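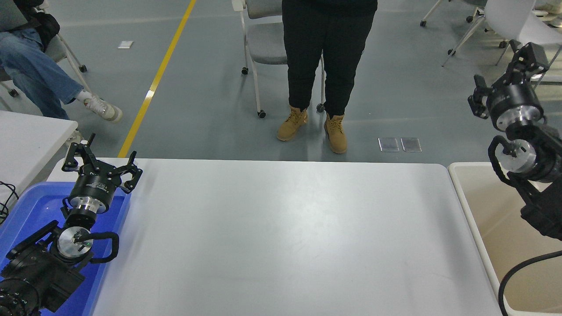

Figure 4.1 A white table with a blue tray on the left and a beige tray on the right.

Chapter 4
Clearing the Work Surface

Advice on tidy tables is easy to find and hard to test. The Clavari handbook tells readers to keep 80 percent of any surface bare, yet it never says who measured this, or what they were doing at the time. A bare middle looks good. Whether it saves a minute of work is another matter.

Trays deserve the same doubt. Two trays, one at each side, may sort a job into before and after – or they may just hold the clutter somewhere else. This chapter compares the Clavari rule with the looser Bedoya method and asks what either one proves.

© Zollorholm Press | Contact | Back to top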